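Section 4: First Use and the Lint Question

Before you start

You have unpacked the Wultia, argued about which wall it goes on, and thrown away the foam. Go and get the foam back. The small gray pad taped inside the corner block is the vent gasket, and without it step 3 won't work.

The dryer draws 1900 watts at full heat. It wants an outlet to itself. It does not want to share with a chest freezer, a space heater or the extension cord that came with the house.

CAUTION: Do not run the dryer from a power strip. The strip will go along with it for a while, and then it won't.

Placing the machine

1. Stand the dryer on a hard, level floor. Carpet blocks the air intake under the front panel.

2. Leave a gap of 8 inches behind the cabinet. Yes, this makes it stick out. Everybody's does.

3. Press the vent gasket onto the collar at the back, sticky side toward the cabinet. Push the hose over it until you feel it seat, then tighten the clamp by hand. A screwdriver will crush the collar, and collars are not covered.

4. Run the hose to the outside wall by the shortest path you can manage. Every bend adds drying time. If your hose has more than two bends, move the dryer, the wall or your expectations.

5. Turn the leveling feet until the cabinet stops rocking when you lean on a corner. Check all the corners. The one you skip is the one that will walk across the floor in July with a load of beach towels in it.

The first cycle

New drums carry a thin film of oil from the factory. It is harmless to the drum and permanent on a white shirt.

6. Wipe the inside of the drum with a damp cloth and a drop of dish soap. Go all the way to the back, including behind the lifters (the fins that toss the clothes). 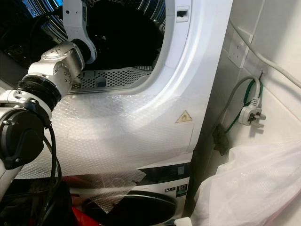 7. Wipe again with plain water and leave the door open until the drum is dry to the touch.

8. Put in a few old towels you have no feelings about. Choose TIMED DRY, medium heat, and press START. The first cycle may smell of warm metal. A smell of burning is a different matter: press STOP, pull the plug and call the number on the back of this guide.

9. When the cycle ends, look the towels over. If there are gray streaks on them, repeat from step 6 and wipe like you mean it.

NOTE: The display will show 100 when the countdown begins. This is the percentage of the cycle remaining. It is not minutes, however much it looks like minutes, and it does not go down evenly. The last few points take the longest.

Lint

10. Clean the lint screen after every load. Lift it straight up, roll the lint off with your fingers and slide the screen back until it clicks.

11. If you use dryer sheets, wash the screen in warm soapy water once a month. The sheets leave a waxy coat that you can't see and air can't get through. To check, run a little water over the clean screen. It should fall through. If it sits there in a puddle, keep scrubbing.

12. After 300 loads the FILTER light comes on, whether or not you have been good. Unplug the machine, take off the lower grille and vacuum the channel behind it with a narrow nozzle. Then plug the dryer back in and hold FILTER until the light goes out.

CAUTION: Holding FILTER without doing the vacuuming also makes the light go out. We know you know this. 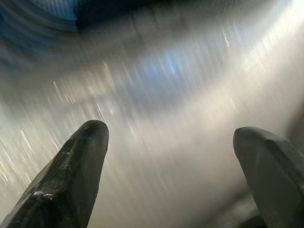
Ichikawa, on the Dondmont owners' page, adds that the lower grille on the older cabinets has a hidden tab on the left, and that pulling from the right first will snap it. "Mine is held on with tape now. Start from the left, push down, then toward you. It takes two seconds if you do it in that order and a whole evening if you don't."

We have checked, and this is correct. Replacement tabs are sold in pairs under the Brulden parts label.

If the dryer will not start

Check that the door is fully shut, that the lint screen has clicked and that CHILD LOCK is off. To turn it off, hold the two arrow keys together until the padlock symbol disappears. Children generally work this out before Section 5, where the remaining settings are explained.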